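4. Preparing and sharing a "then and now" family picture

Updated June
By Kieran Catterall, Bainbridge Family Albums

This section explains how to recreate an earlier family photograph and publish the pair through a Bainbridge album. Read section 3 (Permissions) before you begin. Both pictures must be held in the same album.

4.1 Choosing the earlier photograph

1. Select an original in which faces and at least one fixed feature, such as a gate, doorstep or school sign, can be made out.
2. Scan printed photographs at the highest setting your scanner offers. Do not trim the white border.
3. Enter the place and the names of everyone shown. If a name is uncertain, leave the field blank.

Note: An album accepts up to 85 pairs. Pairs saved as drafts count towards this total.

4.2 Arranging the new photograph

1. Agree a time with every person who is to appear. Parents and grown-up children often remember the first occasion differently, and it helps to look at the original together beforehand.
2. Stand where the first photographer stood. Families using the Meltport first-day-of-school walk will find the usual spot by the lower railings.
3. Match the order of people from left to right, then the position of hands and bags.
4. Take at least six exposures from the same spot.

Caution: Do not stand in the road to match an older picture. Where a pavement has been moved or a verge removed, choose the nearest safe position and accept the difference.

4.3 Checking the light

1. Compare the shadows in the original with those at the site. A walk to school photographed at 8.30 in the morning will not look the same at tea time.
2. Turn off the flash unless the original was plainly taken with one.
3. Review each exposure at full size before anyone leaves. 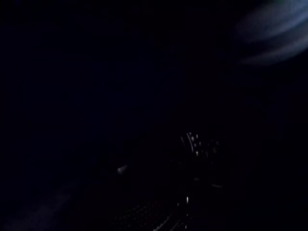 Exposures intended for a pair must show every face clearly enough to be recognised by a relative. The album will accept a very dark file without warning, so this check rests with the person uploading. Where nearly everything is close to black, with a streaky bluish-white glare in the upper right corner and a few tiny bright specks lower down, the exposure should be set aside and another used — brightening will seldom bring back a face.

4.4 Publishing the pair

1. Open the pair and select Preview. The earlier photograph appears on the left.
2. Write a caption of no more than 237 characters. Give first names only for anyone still at school.
3. Choose Family, Friends or Public. The setting may be changed later, but copies already shared by others cannot be recalled.
4. Select Publish.

Caution: Public pairs are sometimes picked up by newspapers. Requests to reprint a pair should be passed to Wiroj Sitthichai at the Bainbridge permissions desk before any reply is given.

For printed copies, see section 5.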